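Gripper trials: where things stand
16/01/2022

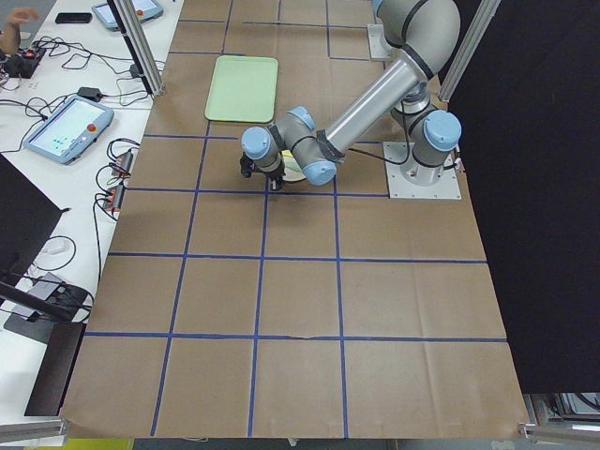
The handling group at Nomstead has finished the first round of gripper trials for the Feyisa kitchen line, and the two-finger gripper will go through to the second. The other candidate, a suction cup head from Zostine, stays on the shelf for now but has not been ruled out.

The question was a simple one. Feyisa wants an arm that can move light household items, mainly plates, lids and shallow trays, from one spot on a table to another without a person setting each item up first. Both grippers fit the wrist of the arm we already have, so the choice came down to how well they hold things and how much time they cost the people running the tests.

We ran 1788 pick attempts in all, split evenly between the two. The table was covered in brown paper and marked off in squares with blue tape, so that an item could be put down in the same cell each time and the results compared. The tape lines were laid by hand and are not perfectly even. That was good enough for this round, where we only recorded which cell an item started in and which cell it ended in. For the second round Eetu Laaksonen wants positions measured from the base plate.

The suction head did better on flat items. It picked plates from the middle and did not care which way they were turned. It did poorly on anything with a textured surface, and the hose got in the way whenever the wrist had to rotate more than half a turn. We moved the hose twice and ended up limiting the wrist in software, which made some of the far cells hard to reach.

The two-finger gripper had the opposite record. Trays with a raised rim were easy, with one finger inside the rim and one outside. Plates were harder. A flat plate lying on the paper leaves very little room for a fingertip to get under the edge, and the paper itself was a problem when the fingers came down too low and dragged a crease into it. Of the misses with this gripper, 183 were on plates. Most of those came before we changed the approach height.

Pentti Jääskeläinen wrote the new approach. The arm now stops above the item, tilts the wrist a little, and comes in toward the edge at a shallow angle. It adds about 3 seconds to each pick. Feyisa has said the extra time is acceptable for the first installation, though they would like to see it come down.

Changeover time also counted. Swapping from one gripper to the other took 23 minutes on the first try, including the new tool settings on the pendant, and we did not get much faster with practice. Most of that went into entering the weight and center of mass again and checking the tool point against a pin. Anyone who does this should save the settings under a clear name. We lost part of a morning to two files that were both called "gripper new."

A few notes for people who will use the cell over the next weeks:

Cable routing along the forearm is taped and should be left as it is. If the tape starts to lift, tell Eetu before running anything at full speed.

Log sheets go in the shared folder under the trial number. Please write down the finger opening as well as the grip force. About half the early sheets have only the force, and those runs could not be used for the comparison of rimmed trays.

Speed stays at the reduced setting while the new approach is being tested. Pentti will say when it can go up.

The second round will use the same arm and the same two-finger gripper with longer fingertips, which are being cut at our Vundilthorpe shop. Pads in two different materials will come with them. We plan to add bowls and cups to the set of items, and to put more than one item on the table at a time. Results should be ready in April, and Feyisa will send two people over to watch the last of the runs.

Requests for time on the cell go to Eetu Laaksonen. Evenings are mostly open.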